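Papers > Household Studies > Storage and Daily Routine > Section 4

Search papers, authors, keywords Go

January
Tshepo Maluleke

4. Overnight storage of small worn items

4.1 Scope of the section

Section 3 dealt with keys, cards and coins, which most households keep near the front door. The present section turns to small items that are worn on the body and taken off at the end of the day: watches and fitness bands, rings, earrings, hair ties and clips, and reading glasses. These are grouped in the Holub scheme under the single heading "worn, small". The heading is kept here so that the results can be set beside those of the Hamov pilot, although the group is a mixed one and some of its members behave quite differently from others.

Clothing, belts and shoes are left out. Phones are also left out, as the place where a phone spends the night was found in the pilot to depend almost wholly on the position of the nearest socket. Watches and bands that need charging raise the same difficulty in a weaker form. They were kept in the group, and the effect of charging is taken up in 4.4.

4.2 Material

The material comes from the Cetgate households of the Flilomano diary study. Each adult in a household was asked to fill in a short sheet on seven consecutive evenings and again on the mornings that followed. The evening sheet asked where each worn item had been put. The morning sheet asked where it was found, and whether it had been looked for anywhere else first. No prompt list of places was given. People wrote down the place in their own words, and the answers were coded afterwards.

A total of 749 paired entries could be used. An entry was dropped if either half was missing, if the item had been left at work or at another address, or if the wording could not be matched to a place in the home. Most of the dropped entries were of the first kind. Morning sheets were more often missing than evening sheets, and they were missing more often towards the end of the week. This is a known weakness of paired diaries and it probably leads to an undercount of hurried mornings, when items are most likely to be searched for.

Places were coded at two levels. The first level is the surface or piece of furniture (bedside table, chest of drawers, window sill, bathroom shelf, bed). The second level records whether the item was in some kind of holder on that surface. A holder was defined as anything with a raised edge on all sides and no lid in use. Under this rule a saucer, a tray with a lip and the bottom half of a gift box all count as holders, while a flat mat does not. A box with its lid on was coded as closed storage and is treated in Section 5.

The rule caused some trouble in coding. Several people used the word "dish" for what turned out on asking to be a flat tile, and "box" was used for open and closed boxes alike. Where the sheet gave no clue, the household was contacted and asked. Two coders worked apart on the full set and then compared their codes. Differences at the first level were rare and were mostly slips. Differences at the second level were settled by going back to the wording on the sheet.

4.3 Open holders and bare surfaces

The main finding is a plain one. Items put in an open holder at night were found at the first attempt more often than items put on a bare surface, and this held for every kind of item in the group. The gap was widest for hair ties and earrings, and narrowest for glasses. Glasses are large enough to be seen on most surfaces and are commonly put down last, within reach of the pillow, so there is less room for a holder to make a difference.

Depth appears to matter. Households that used deep bowls reported more searching than households that used shallow trays or boxes, even when the item was in the bowl all along. The morning sheets make the cause fairly clear. In a deep bowl small items sink below larger ones, and the bowl tends to collect things that do not leave it: spare buttons, receipts, dead batteries, single earrings. A typical remark was that the ring was "in there somewhere". In a shallow holder the whole contents can be seen from standing height, and the floor of the holder fills up sooner, which seems to bring about some clearing out.

Contrast between the item and the floor of the holder was not part of the original plan. It was raised by a number of people in the free comments and was added to the coding at that stage. Dark elastics in a dark tray were the usual complaint. A pale interior was mentioned with approval, mainly by people who got dressed before it was light. The comments are too few and too uneven to support a firm claim, and the matter is left to the follow-up round.

The mix of items within one holder was wider than expected. The pilot had suggested that people sort by kind, with jewellery in one place and hair things in another. The Cetgate sheets show little sorting of this kind. A holder more often contains whatever one person takes off in a single evening, so that a watch lies with hair ties, or a ring with a folded pair of glasses. Figure 4 illustrates a mixed group of this sort. 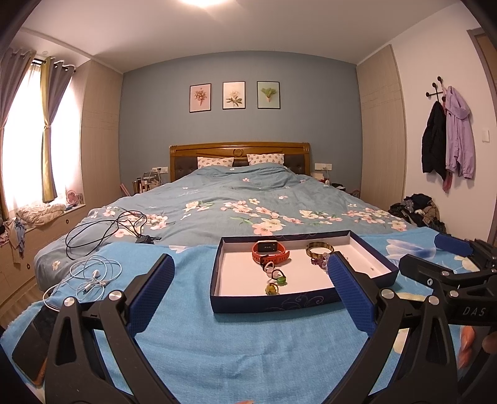
Figure 4. Shallow open box on a bed, with a smartwatch or fitness band and three small hair ties.

Mixing of this type has a bearing on how storage advice is written. Most household guides recommend division by kind, often with a fitted insert for each class of item. The diaries suggest that division by person and by time of day is closer to what people do without being told. Where a household had bought a divided tray, the divisions were ignored on most evenings after the first, and items were dropped across them. People who lived alone did this as readily as people in larger households, so sharing a room cannot be the whole explanation.

4.4 Movement of the holder

A holder that can be lifted with one hand is often moved. This was not foreseen in the design of the sheet, which assumed that the holder was fixed and the item was not. In practice a light box or tray may go from the chest of drawers to the bed while someone gets ready, and from there to a window sill when the bed is made. The items stay together during such moves. When the holder was not in its usual place, people tended to look for the holder first and gave little thought to the separate item.

For the purposes of analysis, a moved holder was counted as a single search whatever it held. Counting each item separately would have made moved holders look far worse than fixed ones. The choice can be questioned. A person looking for a ring spends the same time whether the ring is alone or in company, and a stricter reading would charge the delay to every item needed that morning. Both versions were worked out. The order of holder types is the same in each, and only the size of the gap changes.

Beds were recorded as a putting-down place more often in the morning than in the evening, as would be expected. Soft surfaces caused particular trouble for items without a holder. Earrings and clips put straight on bedding were among the most frequently searched-for entries in the whole set. The same items in a rigid holder on bedding gave no more searching than those in a holder on a hard surface.

Charging pulls the other way. A watch that has to be charged overnight goes to the charger, and the charger is rarely where the holder is. Households dealt with this by moving the holder next to the socket, by charging the watch at some other time of day, or by keeping the watch apart from everything else. The last arrangement was the most common and also produced the most searching, chiefly on mornings after the watch had been left off the charger and had gone back to the holder out of habit.

4.5 Household size and room sharing

Eight households in the set had two or more people using the same bedroom holder. They are too few for separate treatment, but their sheets differ from the rest in one respect. Searches in these homes were more often put down to another person having moved the item, and such searches took in more rooms before ending. Whether the other person had in fact moved anything cannot be told from the diaries.

Homes with young children were no different from the others in the choice between open holders and bare surfaces. They did differ in height. Holders were kept on high shelves or on top of wardrobes, where the contents cannot be seen from standing height, and some of the benefit noted in 4.3 was lost as a result.

4.6 Limits

The entries are self-reported and the sheet itself may have changed behaviour. Writing down where a ring has been put is a fair way of remembering it. If so, searching is understated throughout, and more so for careful writers. The comparison between holder types should be less affected, as all types were recorded on the same sheet.

The follow-up round is planned for 1,000 paired entries, with the morning half filled in by phone message to reduce the loss noted in 4.2. It will record the depth of the holder, the colour of its interior and its position at both times of day. Closed boxes, which were used mainly for items worn less than once a week, are considered next.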